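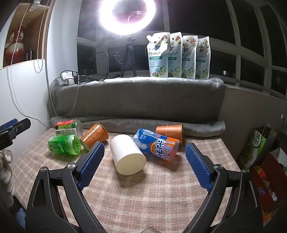 ## Walnut and gall inks, August 6, 2020

Such a pleasure to be back at the ink bench, even with the windows stuck and the whole room smelling like a wet forest. I meant to write this up as I went along and of course I didn't, so what follows was put down over a very long cup of tea, with my fingers brown to the second knuckle.

The gall batch first, as that's the one everybody keeps asking me about. I cracked the galls in the old mortar (wrap it in a towel, please, I was picking bits out of my hair) and put them to soak in rainwater a week ago. 30 grams of galls, which is a smaller batch than last time, and I'm glad of it. The liquor had gone a lovely dark tea color, with a little skin of mold on top that lifted off in one piece. I strained it twice through muslin and once through a coffee filter. The filter took forever! Next time I'll let it settle overnight and pour off the top, as I say every single time.

The iron sulfate came from Yadav, the same bag as in spring, and it has picked up some rusty crumbs around the neck where the tie had worked loose. I picked those out and used only the clean green crystals. Then the part I never get tired of, tipping the dissolved iron into the gall liquor and watching the whole thing go from tea to ink. It goes on paler than you expect and darkens while you look at it, so please don't judge the jar on the first stroke and go adding more iron. Too much is how we ended up with that brittle brown page in the front of this notebook.

Gum arabic went in last. We're down to the end of the Clarnex powder, and it clumped terribly until I made a paste with a few drops of warm water and loosened it from there. I do like the lump gum better, slow as it is, and I'd happily go back to it when the powder's gone.

### Pen tests

I tried seven strokes on each paper, all with the same pointed nib, wiped between sheets:

- **Virnaton cream, smooth side.** Beautiful. Crisp hairlines and no feathering that I could find with the loupe.
- **Virnaton cream, rough side.** A bit of spread on the heavy downstrokes. I'd still write a letter on it.
- **Imgate sketch pad.** Oh dear. It feathered like a spilled drink and went straight through to the next sheet. Fine for washes, and I did rather enjoy the washes.
- **Scraps from the paper drawer.** A mixed bag, some lovely and some like blotting paper. I penciled the results on the backs and tucked them in the pocket at the end of this book.

The first lines looked gray and timid at lunch and by the time I'd washed up they were nearly black. I've put one strip of each paper in the south window, half under a card, and matching strips in the closed drawer. We'll look at them in October. The long set goes in the brown envelope marked 2031, along with the recipe, and whoever opens it has my good wishes and I hope a decent magnifying glass.
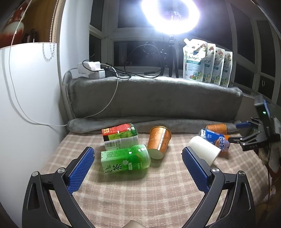 *Green drink bottle on its side on the plaid cloth.*

### Walnut

Now the walnut, which was meant to be the easy one. The husks had been sitting under water with a lid on, and they were thoroughly black and slimy, just how we want them. I simmered them on the hot plate with the lid tilted for 3 hours, topping up with hot water when it got low. Keep it at a lazy bubble. I turned my back to answer the phone and it rose up the side of the pot, and there is now a brown ring on the burner that I suspect is with us for good.

Straining was messy but straightforward. I squeezed the husks in the muslin, which gave me a darker ink and also a good deal of sludge, and then I regretted the sludge and strained it all over again. I reduced half the batch by simmering it a while longer and left the other half thin. The thin one is a gorgeous honey color in a wash, and I would be tempted to bottle it exactly as it is. The reduced one writes well with a dip pen, a little sticky in the loops, and it wants a stir before each use.

A clove went into every jar to hold off the mold. I can't swear it does very much, but the smell is so nice when you open the lid that I've never wanted to stop.

### Odds and ends

Neither of these inks should go anywhere near a fountain pen. I know it's written on the inside of the cupboard door, and I'm writing it again, with love, after the business with the blue pen.

The steel nibs need rinsing straight away after gall ink. I left one sitting while I fussed over the walnut pot and it already has a freckle of rust near the slit. It'll do for ruling lines.

I ran out of the small labels partway along the shelf, so the last few jars have masking tape with the batch written in pencil. Please don't move them about until I've made proper ones. The gall jars are at the left end and the walnut at the right, and the thin walnut has a bit of string tied around its neck.

Still to do:

- [ ] Scrub the burner again (hope springs eternal)
- [ ] Order lump gum and more coffee filters
- [ ] Try the gall ink on the rough side with a broad nib
- [ ] Re-tie the iron sulfate bag and put it inside a jar with a good lid
- [ ] Ask next door whether we can have their walnut husks again this fall

Muslin is soaking in the sink overnight. It'll never be white again, so don't throw it out, it's the ink muslin now.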